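Projektbericht: Ordnung von Klebebändern am Gruppenarbeitsplatz

Studentisches Projekt im Modul Arbeitsplatzgestaltung und Materialorganisation
Abgabefassung vom 05.06.2021

1. Ausgangslage

Der Projektraum Virum wird von mehreren studentischen Gruppen für Modellbau, Elektroarbeiten und das Verpacken von Prüfmustern genutzt. Verbrauchsmaterial wird zentral beschafft und in einem Regalsystem der Reihe Patico aufbewahrt. Für Schrauben, Kabel und Handwerkzeug bestehen seit längerer Zeit feste Plätze. Für Klebebänder galt dies nicht. Rollen wurden in Schubladen, auf Fensterbänken und in den Kisten der einzelnen Gruppen abgelegt. Angebrochene Rollen derselben Farbe lagen mehrfach vor, während andere Farben nachbestellt werden mussten, obwohl sie im Raum vorhanden waren.

Die vorliegende Arbeit befasst sich mit der Frage, wie Klebebänder an einem gemeinsam genutzten Tisch bereitgestellt werden können, sodass die benötigte Farbe ohne Suchen erkannt und die Rolle nach Gebrauch an denselben Ort zurückgelegt wird. Die Beschaffung selbst ist nicht Gegenstand des Berichts.

2. Rahmenbedingungen

Die Lösung sollte ohne bauliche Veränderung des Raumes auskommen und aus vorhandenen Mitteln finanziert werden. Eine Wandhalterung mit Abrollstange schied aus, da die Wandflächen im Projektraum anderweitig belegt sind. Ein Tischabroller der Bauart Bolelix wurde geprüft und wegen seiner Breite nicht weiter verfolgt; er hätte nur Rollen eines einzigen Kerndurchmessers aufgenommen.

Für den Versuchsaufbau stand ein Budget zur Verfügung, das mit 998 Kronen fast vollständig ausgeschöpft wurde. Darin enthalten sind die Kunststoffschalen, der Stoff für die Unterlagen sowie ein Satz Etiketten.

3. Aufbau der Ablage

Gewählt wurde eine flache weiße Kunststoffschale mit erhöhtem Rand, in die die Rollen offen eingelegt werden. Die Schale steht auf einer grünen Stoffunterlage, die den Arbeitsbereich vom übrigen Tisch abgrenzt. Die Rollen liegen nebeneinander und werden nicht gestapelt, damit jede Farbe von oben sichtbar bleibt und einzeln entnommen werden kann.
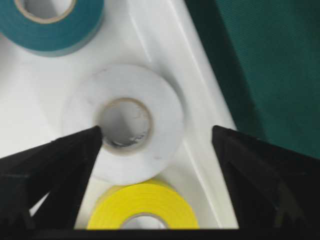
Abb. 1: Klebebandrollen in Blaugrün, Weiß und Gelb in der weißen Schale, rechts die grüne Stoffunterlage.

Die Farbe der Schale wurde innerhalb der Gruppe unterschiedlich beurteilt. Für Weiß sprach, dass farbige Bänder deutlich hervortreten und Verschmutzungen früh bemerkt werden. Dem steht entgegen, dass sich eine weiße Rolle vom Schalenboden nur wenig abhebt. In Abb. 1 ist ihr Umriss vor allem an der Schattierung des äußeren Randes und am braunen Kern zu erkennen. Die gelbe Rolle ist demgegenüber auf den ersten Blick zu finden.

Eine graue Schale hätte diesen Nachteil gemindert, war jedoch in der gewünschten Größe nicht lieferbar. Als Ausgleich wurde festgelegt, weißes Band bevorzugt in der Mitte der Schale abzulegen. Diese Regel ist leicht zu merken und erfordert keine zusätzliche Beschriftung.

4. Durchführung

Die Erprobung erstreckte sich über acht Arbeitstermine. Vor jedem Termin wurde die Schale mit einer Auswahl von Rollen bestückt. Während der Arbeit durften alle Rollen frei entnommen werden. Nach Abschluss wurde festgehalten, welche Rollen sich wieder in der Schale befanden, welche auf der Unterlage lagen und welche an anderer Stelle im Raum abgelegt worden waren.

Für die Teilnehmenden galten folgende Hinweise:

Rollen mit der Fläche nach unten einlegen, sofern ausreichend Platz vorhanden ist.
Bandenden vor dem Zurücklegen andrücken.
Lose Bandreste nicht in der Schale belassen.
Leere Kerne entsorgen und den Verbrauch in der Liste vermerken.

Auf eine verbindliche Reihenfolge der Farben wurde verzichtet. In einem Vorversuch hatte eine vorgegebene Sortierung dazu geführt, dass Rollen bei Unsicherheit überhaupt nicht zurückgelegt wurden.

5. Beobachtungen

5.1 Entnahme und Rückgabe

Die offene Schale wurde von allen beteiligten Gruppen ohne Einweisung angenommen. Die Entnahme bereitete keine Schwierigkeiten. Bei der Rückgabe zeigte sich, dass Rollen häufig an den Rand der Schale gelegt wurden, auch wenn in der Mitte Platz war. Der erhöhte Rand verhinderte, dass sie auf die Unterlage gerieten.

5.2 Bandreste und Kerne

Der Hinweis zu den Bandresten wurde nicht durchgehend beachtet. Kleine Reste sammelten sich bevorzugt im Inneren der Kerne und mussten am Ende der Termine von Hand entfernt werden. Aufdrucke auf den Kernen erwiesen sich als wenig hilfreich, da sie klein und blass ausfallen können. Die Zuordnung erfolgte in der Praxis ausschließlich über die Farbe des Bandes.

5.3 Unterlage

Der grüne Stoff bildet eine deutliche Grenze zur Schale. Er liegt allerdings nicht vollkommen glatt; Falten traten auch nach dem Ausrichten wieder auf. Für die Standsicherheit der Schale war dies ohne Bedeutung, beim Zuschneiden kurzer Bandstücke wurde es als störend empfunden. Rollen in Blaugrün und Orangerot ließen sich in der weißen Schale auch dann gut unterscheiden, wenn sie auf der Seite lagen.
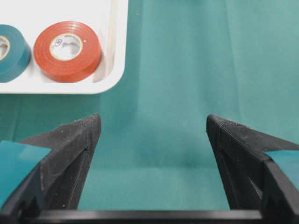 6. Bewertung und weiteres Vorgehen

Die Ablage in der offenen Schale erfüllt die gestellten Anforderungen weitgehend. Die Suche nach einzelnen Farben entfiel an den Arbeitsterminen, und doppelt angebrochene Rollen wurden im Erprobungszeitraum nicht mehr festgestellt. Offen bleibt die Kennzeichnung der weißen Rollen. Vorgeschlagen wird eine farbige Einlage für den Schalenboden, deren Zuschnitt bei der Firma Michalski angefragt wurde.

Für den Juli ist eine zweite Erprobung mit zwei Schalen vorgesehen, von denen eine ausschließlich Elektroisolierband aufnehmen soll. Der Stoff der Unterlage wird dabei durch ein festeres Gewebe ersetzt. Die Entnahmelisten verbleiben bis zum Abschluss der zweiten Erprobung im Projektraum.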